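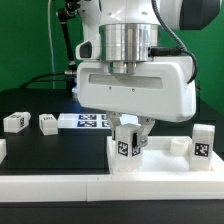
Our project was supposed to be about tidiness. The title we handed in was "Sorting small parts on a shared bench", and the question was how people, given a tray and a pile of odds and ends, decide what goes where. Anselmo Paredes drew up the first plan, which ran to 11 pages and had a section on snacks. The work table is black, chosen so that pale objects would show up on it, and the trays are white, chosen by the shop. A white block set down at the front left of a white tray, even one with black-and-white square markers on its faces, is easier to find than a plain one, and after the first afternoon we stopped using plain ones.

What we sorted

The Junent box gave us 60 pieces, mostly blocks and short dowels, plus a lid that fitted nothing. We added a bag of fittings from Soler, bought for 400 pence in coins, to the visible distress of the cashier. Every piece got a home on paper before it got one on the table. The paper was lost in February and drawn again from memory, so the second layout is the one we report.

How the layouts did

Layout A (Drestano) put the tall pieces at the back. It looked splendid and meant reaching over everything short. Layout B (Brerkar) put the tall pieces at the front left, upright, with the small stuff behind in rows. Everyone who tried it complained about it and then sorted faster. Over both layouts we logged 504 placements. Most of the mistakes were with the dowels, which roll, a fact we had left out of the plan in favour of the snacks.

Standing a block on its end takes little room and makes its side faces easy to read. It also means that a sleeve can undo a morning. We tried a rule about sleeves. It lasted until the heating failed.

What we would change

A tray in a darker colour. Labels on two neighbouring faces of each block, so one can be read from either side. Fewer dowels. The lid is still in the drawer under the bench, and whoever takes the project on next year is welcome to it.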